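**Is the Emard adaptive gripper worth it over a plain two-finger one for bin picking?**

We have a Breltden arm picking mixed junk out of a metal bin. The Emard rep says their linkage fingers will "handle anything." The Ikcombe parallel gripper costs a lot less and I already know how to fix it. Has anybody run both on the same parts? I don't trust the demo videos.

---

**Answer 1** (score 9)

Emard, easy. Way better grip. We switched in August and never looked back.

> Better at what, though? Which parts? *(asker)*

---

**Answer 2** (score 15)

I'd be careful with "handle anything." I ran both with the same Begović controller and the same pick list. In open space the Emard did better on round stuff. Down in a bin I couldn't call it a win. The linkages swing out as they close, so you need room on both sides of the part, and near a wall you don't have it. It missed 6 more picks than the Ikcombe on anything lying against the side.

Also check your test parts. Blocks flatter every gripper. Throw in a hairbrush, a clear ball, something lumpy, and clamp the bin down so it can't creep between runs.
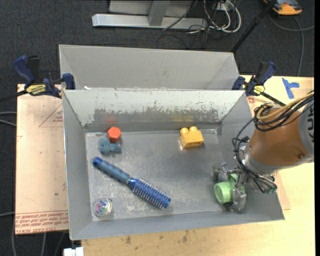
The other thing is the camera. Shiny fingers over a bare metal bin gave my depth data fits, and I blamed the gripper for 11 bad picks before I looked at the point cloud. Ask Emard for a loaner and use your own bin. If they say no, I'd take that as an answer.

---

**Answer 3** (score 0)

have you tried suction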